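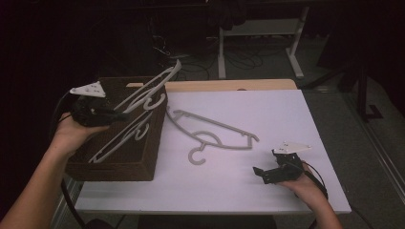 Hanger task, both grippers on, Saturday session.

Third week on the hanger set for Baso. The policy trained on the first 100 episodes kept going for the middle of the bar and pushing the hanger along the board, so I am adding demonstrations where the grasp starts near the hook. The usable count stands at 385. I log each episode with its start pose and drop anything with a tracking gap in either hand.

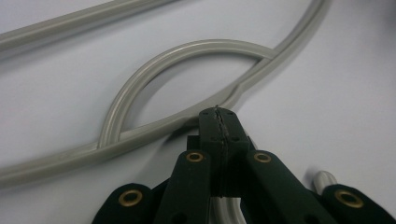
Bench notes, no. 3

Wrist views get reviewed separately. With gray rubber tubing over a pale surface, the highlights move a lot between episodes, and where one length crosses another the depth order is hard to read even for me. I tag those clips "crossing" and keep them. Jaw width comes from the same clock as the video; the offset was about two frames before I changed the sync script over to the Carrasco build. Older episodes were shifted to match and checked by hand, which took until 11 at night. 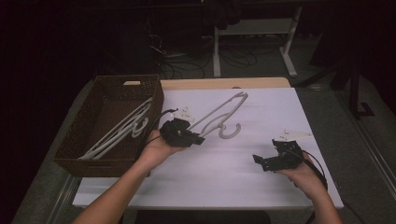 Bench notes, p. 4

Starting layouts are drawn from a list of 1,245 poses. Two hangers in the basket and one on the board is the most common layout at present, probably too common. For the next batch I will weight the list toward an empty basket and turn the loose hanger through more angles.

Training runs on the Cevholm machine overnight. The Hiltosach arms are booked until the end of the month, so the first test on hardware will be in September. Split files and the pose list are in the usual folder.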